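4.2 Grasp selection inside the compartment

Picking from an open shelf is mostly a problem of reach. Picking from inside a cabinet adds the problem of getting the hand in and out again without touching the sides. In our first version the grasp planner, Lirari, scored each candidate grasp by contact quality alone and passed the best one to the motion planner. Many of these grasps were good in themselves but could not be reached through the opening, and the motion planner spent its whole time budget finding that out.

We therefore moved a cheap reachability test in front of the scoring step. For each object, Lirari samples 600 hand poses over the part of the surface that the camera can see. Each pose is checked against a simple model of the compartment, made up of the floor, the two side walls, the back and the edge of the opening. Poses where the palm or wrist would cross any of these are dropped at once. The 40 poses with the best contact score among those left are sent to the motion planner in order, and the first one with a valid path is used.

Neighbouring objects are handled separately. They are kept as a point cloud and grown by 17 mm before the check. A smaller margin let the back of the hand brush against the next item during closing, and a larger one ruled out nearly every grasp when two objects were close together. Fruit is a useful test here. It rolls if pushed, and its shape is never quite the sphere that a fitted model would suggest. Figure 4 shows a grasp on an apple near the left side of the compartment, with a second apple to the right of the hand. The fingers go around and below the fruit from the left, and the back plate of the hand lies between the two apples.

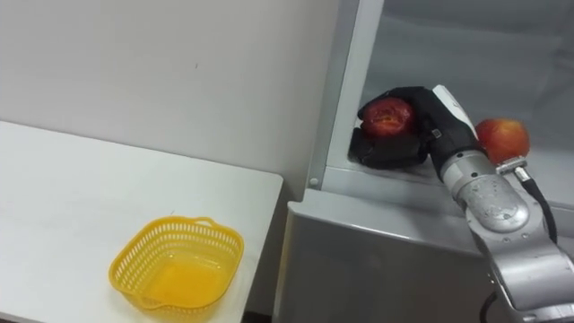 Figure 4. Grasping an apple on the compartment shelf. The yellow basket on the table at left is the place target.

4.3 Retreat and placing

Once the fingers have closed, control passes to the retreat module. It does not plan a new path from scratch. It takes the approach path, reverses it, and lifts the first part by a small amount so that the object clears the shelf. The held object is added to the collision model as a sphere fixed to the palm - a crude choice for long items, but good enough for the fruit used in this work. If the reversed path now collides because of the added sphere, the system falls back on a full plan using the Hlongwane sampler described in Section 3.

The retreat is run under force control. The wrist force is read at each control step and compared with the value expected from the held weight. If the difference stays above the limit for 50 ms, the arm stops, backs up along the path and tries again with a higher lift. After a second stop the attempt is logged as a failure and the grasp is released on the shelf.

Placing uses the rim of the basket as its only landmark. Uria, our perception node, fits a rounded square to the rim and returns its centre and heading. The perforated sides gave poor depth readings in early tests, so points below the rim are left out of the fit. The hand is then lowered over the centre until the fingertips are below the rim, and opened slowly.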